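Atelier matériel : remplacer un processeur sur socket LGA
Lettre interne Testeck, rubrique maintenance

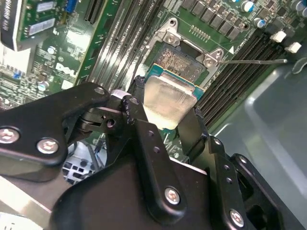

Selon Miroslava Zinchenko, la consigne de verrouillage du levier reste trop vague dans la fiche actuelle, et la plupart des retours concernent des contacts pliés lors de la mise en place du processeur. Elle demande que l'étape soit réécrite avant avril.

La fiche révisée s'applique aux cartes mères Dell du parc bureautique. Couper l'alimentation, débrancher le cordon, attendre 5 minutes. Déposer le ventirad, nettoyer l'ancienne pâte thermique à l'alcool isopropylique. Libérer le levier et relever la plaque de maintien jusqu'en butée. Tenir le processeur par les chants du substrat, sans toucher les plages de contact. Présenter la puce à plat, détrompeurs alignés, puis la déposer verticalement. Aucune pression, aucun glissement latéral : les broches du socket ne se redressent pas de façon fiable.

Rabattre la plaque, puis le levier. Une résistance nette en fin de course est normale. Les rayures légères sur le capot métallique n'entraînent pas de rebut.

Après remontage, relever la température au repos, puis sous charge, et reporter les deux valeurs dans Nilteo. Les 3 postes en attente à l'atelier seront traités selon cette version. Remarques à adresser à Rostyslav Yurchenko.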